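Budget check: second bimanual station for garment handling, Grirkex vs. Pulitz 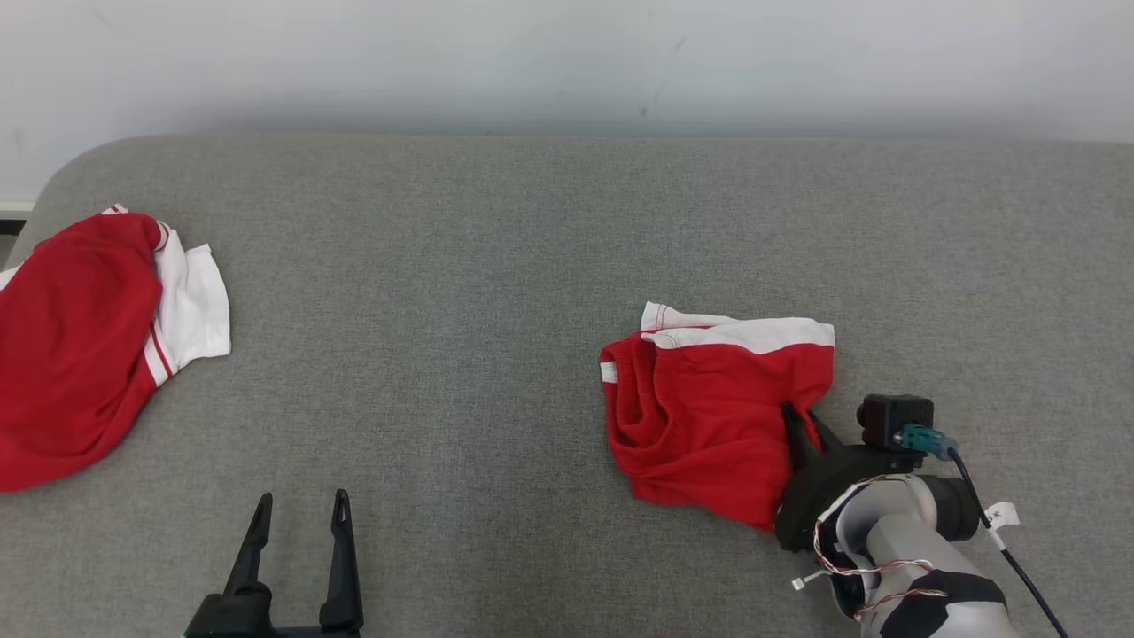
btsikata
September 2, 2026
I have to submit a number for a second two-arm station by November. Quote from Grirkex is $2798 per arm, grippers included, wrist cameras separate at $216 each. Pulitz is cheaper on the arm but sells the gripper as an add-on and won't commit to a lead time. Work is small garments on an upholstered surface, picked by the edge and folded. With red shorts on gray fabric the color contrast is easy, so I don't see a case for a better camera. The parallel-jaw fingers are what I'd spend on. Has anyone budgeted fingers as a consumable?

lowtorque
Yes. We carry 4 spare pairs per station and reorder at two. Tips go first, especially if you press into a soft surface to get under a waistband. Price them from Mocanu, not the arm vendor.

kmh_cells
Disagree on skipping the camera. Red on gray is your best case. Put a gray sock on that cushion and see what your pick rate does. $216 is small next to an arm.

btsikata
Gray items are out of scope for this contract. If scope changes, it gets its own line.

kmh_cells
Then at least put money against cabling. The wrist camera lead moves with every wrist rotation, and so do the twisted wires at the joint. We replaced more leads than fingers last year.

lowtorque
Seconded. Label both ends before install. One white tag on the camera cable is fine until you have two stations open at once.

fixture_dan
Nobody has mentioned the surface. Upholstery gives under the gripper, so your Z height is never quite what you taught. A Grisar flat table was $62 a month on lease for us. I would price that before a second pair of arms.

btsikata
The customer wants it done on seating. A flat table doesn't prove anything for them.

fixture_dan
OK, but then add integration hours. Soft surface tuning took us longer than the arm install did.

btsikata
Noted. Draft now has two Grirkex arms, two wrist cameras, Mocanu fingers and a lead kit — hours still open. Will post the final sheet once purchasing has marked it up.
Bernice Tsikata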